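We use cookies to keep you signed in and to count page views. Accept all | Manage settings

Baxter bike theft reports drop after free engraving drive

Great news for anyone who rides in Baxter! Bike theft reports in the town fell to 483 over the past year, down from 950 the year before, and police say more of the stolen ones are getting home too.

The numbers were shared at a packed public meeting in May, where Sgt. Graham Hebden got a long round of applause before he'd even finished reading them out.

"We'd hoped for a dip," Hebden said. "I checked the sheet twice when I saw this one. People have been bringing their bikes in, writing down their serial numbers and calling us quickly when something goes missing, and it makes our job so much easier."

Officers have engraved 2,000 bikes for free since the drive began, most of them at pop-up tables outside the Velurmont shopping center and the Purkora Street station. Each bike gets a short code on the frame that goes into a register, so a patrol officer can look up the owner on the spot.

That register has already paid off. In one search of a rented garage behind Velurmont, officers found 11 bikes, and every one with a code was back with its owner by the end of the week. Maricel Agbayani got the call at work and ran out to tell the whole office (her blue commuter had been gone for two months).

"I'd given up and was taking the bus," she said. "I rode it home that same night, in the rain, grinning the whole way!"

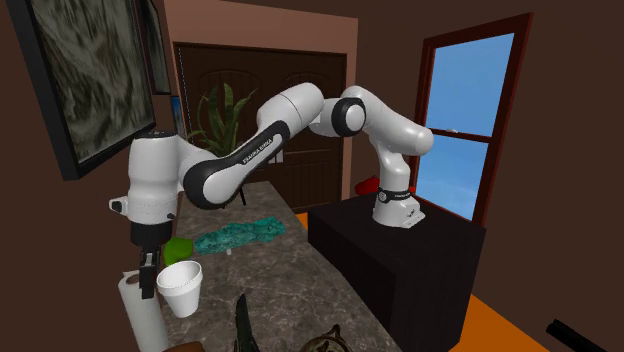 A Franka Emika robot arm in a computer-rendered room.

There's more to come. The engraving table will be at the Purkora Street station through the summer, from 4 p.m. to 7 p.m., and riders should bring the bike and a photo ID. Kids' bikes and scooters are welcome too. Hebden also wants to add brighter lighting at the Velurmont racks, where most of the remaining thefts take place.

Comments

Mervyn Mottram: Had mine done last month, took five minutes. Very friendly officers.

Jin-sol Jin: So happy for Maricel!! Can they do carbon frames?

Henk Van Beek: @Jin-sol they put a sticker on mine instead of engraving it. Ask at the table.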